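5 Setting up the water play set

This section covers unpacking, laying out and putting away the Zirna water play set. It applies to sets with part numbers beginning 853. For assembly of the Drander stand, see section 3. For care of the tray liner, see section 7.

5.1 Before you start

Choose a level floor that can be wiped down. Allow 70 cm of clear space on each side of the stand so that children can reach the tray without leaning across one another.

Check that the stand legs are locked. Press down on each corner of the tray in turn. If a corner drops, return to section 3 and tighten the leg collar.

Remove all bags, ties and card from the parts. Dispose of packaging before children enter the area.

CAUTION: Children must be supervised by an adult at all times while there is water in the tray. Empty the tray if the adult has to leave.

5.2 Washing the parts before first use

1. Fill a bowl with warm water and a small amount of washing-up liquid.

2. Wash the cups and small containers inside and out. Use a soft brush on parts with ridges or notches, where residue from moulding can collect.

3. Dip the net and move it gently from side to side. Do not scrub the mesh.

4. Rinse all parts under the cold tap and leave them to drain on a towel.

NOTE: Do not put the net in a dishwasher. The mesh may pull away from the rim at high temperatures.

5.3 Filling the tray

1. Close the drain plug by turning it clockwise until it stops.

2. Fill the tray with a jug or hose to the lower line. The lower line is 7 cm above the base of the tray.

3. Wait two minutes, then check the floor under the plug. If there is water on the floor, empty the tray, clean the plug seating and refit.

4. Test the temperature with the inside of the wrist. The water should feel neither hot nor cold.

Do not fill above the upper line. Do not add bubble bath, food colouring or salt.

5.4 Checking the fishing net

The net takes more strain than the other parts and should be checked each time the set is laid out.

1. Hold the net by the handle with the rim uppermost. Look through the mesh towards a window or lamp. Any hole larger than a match head means that the net must be replaced.

2. Run a finger round the rim. The mesh should be attached all the way round. A light fold in the mesh is normal and does not affect use.

3. Grip the handle below the joint and flex the rim gently. The joint is thicker than the handle and has a textured surface. Replace the net if the joint is cracked or has turned white. 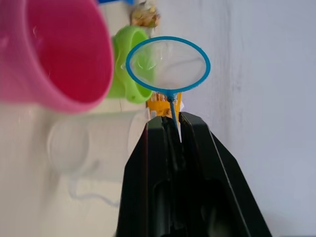
5.5 Laying out the parts

1. Place the cups and containers at one end of the tray, on the dry shelf, with the larger cups at the back.

2. Place the net across the shelf with the handle pointing towards the child.

3. Put floating parts in the water last.

NOTE: With very young children, lay out the cups only and add the net at a later session.

5.6 Emptying and storage

1. Take all parts out of the tray and tip out any water held in the cups.

2. Place a bucket under the drain plug and turn the plug anticlockwise. Two buckets will be needed for a tray filled to the upper line.

3. Wipe the tray with a dry cloth, including the groove under the shelf.

4. Leave the parts to dry fully before packing. Stand the cups upside down. Hang the net by its rim.

5. Pack the cups first and lay the net on top. Do not place anything on the mesh.

Store indoors, away from radiators and direct sunlight. Replacement nets are supplied singly under order code 49.

Section revised 29/07/2018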